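MERNHOLM COMMUNITY HALL
Textile Storage and Sorting Room: Annual Safety Inspection, March
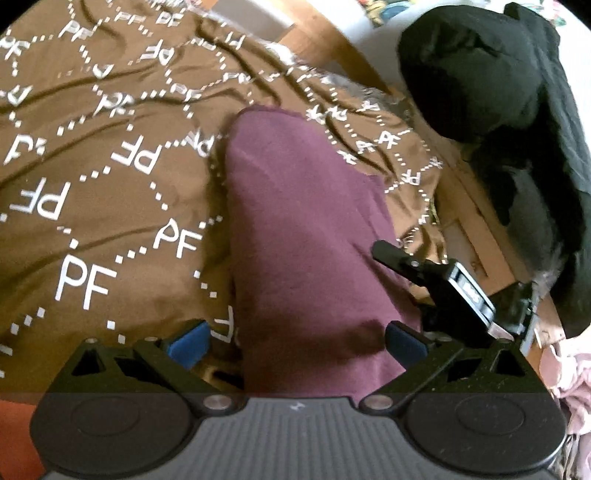 General information

Premises: Mernholm Community Hall, lower level, Room 5
Responsible person: Torunn Torvik
Inspected by: Gordon Dhillon
Accompanied by: Signe Hellström
Inspection start: 9:15 a.m.
Floor area: 601 square feet
Ratings: S = satisfactory, A = action required, N/A = not applicable

Section 1. Exits and escape routes

1.1 Main door opens fully and without a key from inside. S
1.2 Rear door clear on both sides. A
Comment: Two clothing rails were standing in the rear corridor at the time of inspection. They were moved during the visit. The corridor is not approved for storage of any kind, including on delivery days.
1.3 Exit signs lit. S
1.4 Aisles at least 36 inches wide. S
Comment: The narrowest point is beside the curtain shelves and measures 38 inches.

Section 2. Fire safety

2.1 Extinguishers mounted, sealed and within service date. S
2.2 Smoke detectors tested. S
Comment: Both units sounded on test. The unit above the folding tables is slow to reset and should be watched.
2.3 Clearance between stored goods and ceiling sprinklers at least 18 inches. A
Comment: Bagged blankets on the top shelf of Bay C come within 11 inches. The same point was raised at last year's inspection. Top shelf of Bay C to be taken out of use.
2.4 No textiles within three feet of heaters. S

Section 3. Electrical

3.1 Cords and plugs free of visible damage. A
Comment: The cord on the older steam iron is worn at the handle. The iron was tagged and removed from the room.
3.2 No extension cords in permanent use. S
3.3 Electrical panel accessible. S
3.4 Steamer unplugged when unattended. S

Section 4. Shelving and manual handling

4.1 Shelving fixed to wall. S
Comment: Bays A to D checked by hand. One bracket in Bay D was tightened.
4.2 Load limits posted. A
Comment: The label on Bay B is missing. Replacement requested from Zistell.
4.3 No single bag above 30 pounds. S
4.4 Step stool stable, with rubber feet in place. S

Section 5. Housekeeping and hygiene

5.1 Floor free of lint, loose thread and pins. S
5.2 Incoming goods kept apart from sorted goods. S
5.3 Signs of moisture or pests. A
Comment: A musty odor was noted near the outside wall. No insects found. Krešimir Tomić will check the downspout on that side and report to the office.
5.4 First aid kit complete. S
Comment: Adhesive bandages are running low.

Actions outstanding

1.2 Post "No Storage" notice in rear corridor. Torvik, within 5 working days.
2.3 Clear top shelf of Bay C. Torvik, immediately.
3.1 Repair or dispose of steam iron. Hellström.
4.2 Fit load label, Bay B. Dhillon, on receipt.
5.3 Downspout and outside wall. Tomić, within 30 days.

Items 2.3 and 5.3 will be reinspected. All other items may be closed by written notice to the hall office.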